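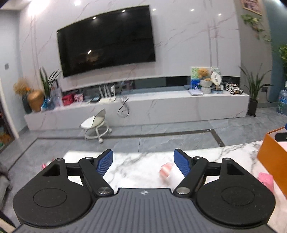 Gripper over the marble table, small pink-and-white roll between the blue pads

Category: Work & Automation > List archive

Hi all,

Replying to the Kelthorpe question from this morning, with the bit I'm answering left in:

> We hear Plonomden is moving people off the packing line
> and onto the grippers. Is it a better job or just a
> different one? Ours are nervous.

Different first, better later, at least for me! I did five years on the line before I switched in November, and my feet are thrilled. My wrists took longer (the first 2 weeks I was squeezing way too hard, ask for a lighter spring if they'll give you one). You pick up small stuff, put it down, pick it up again, and the arms on the line are supposed to learn from it. Rolls are the worst, they scoot.

What I miss is talking. On the line there were three of us elbow to elbow, and now I can go nearly 2 hours without saying a word. Pay stayed the same, but get that in writing before anybody moves, and ask what happens to the job once the arms are good at it. We asked late and we're still waiting on an answer.

Happy to talk to your folks if it helps.

Recent in this list:
Bestier shift swaps, new rules
Re: Price site, who fixes the arms at night?
Wrist braces, which ones hold up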